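유리컵·유리병 보관과 세척 안내 자주 묻는 질문

브로도미츠(Brodomitz) 세로줄 유리컵과 관련해 문의가 많은 내용을 모았습니다. 마지막 수정 2018/11/06

색상은 어떤 것이 있나요?
분홍빛과 초록빛 두 가지입니다. 둘 다 비치는 유리이며, 색이 옅어서 조명에 따라 다르게 보일 수 있습니다.
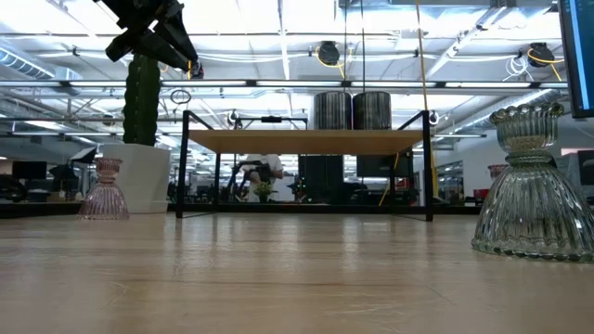

원목 상판에 놓은 분홍빛 유리와 초록빛이 도는 유리

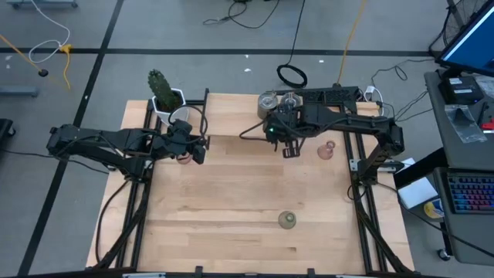

Zakhar Maksymiv 님은 컵을 늘 엎어서 보관했더니 안쪽에 김이 서리고 냄새가 났다며, 바로 세워 두는 편이 낫지 않으냐고 문의하셨습니다. 완전히 말린 뒤라면 어느 쪽이든 괜찮습니다. 물기가 남은 컵을 나무 상판에 바로 엎어 두면 안에 습기가 차고 상판에 둥근 자국이 남습니다. 마른 행주를 깔고 말려 주세요.

겹쳐서 쌓아도 되나요?
권하지 않습니다. 세로줄이 있는 컵은 안에서 맞물려 잘 빠지지 않습니다. 이미 끼었다면 억지로 돌리지 말고 위쪽 컵에 찬물을 담고 아래쪽 컵을 40도 물에 담가 두세요. 조금 지나면 빠집니다.

식기세척기에 넣어도 되나요?
됩니다. 윗칸에 넣고 컵끼리 닿지 않게 간격을 두세요. 홈에 낀 물때는 식초를 푼 물에 담갔다가 부드러운 솔로 세로 방향으로 닦습니다.

용량은 얼마인가요?
큰 컵은 435ml입니다. 작은 컵의 용량은 상품 페이지에 적혀 있습니다.

금속 뚜껑 유리병도 같은 방법으로 씻나요?
병은 같습니다. 뚜껑은 손으로 씻고 바로 닦아 주세요. 물기가 남으면 테두리부터 녹이 습니다.

낱개로도 살 수 있나요?
컵은 4개 묶음으로만 판매합니다. 파손된 컵의 교환은 수령 후 13일 안에 빈다우(Vindau) 고객 게시판으로 신청해 주세요. 포장 상자는 교환이 끝날 때까지 보관해 주십시오.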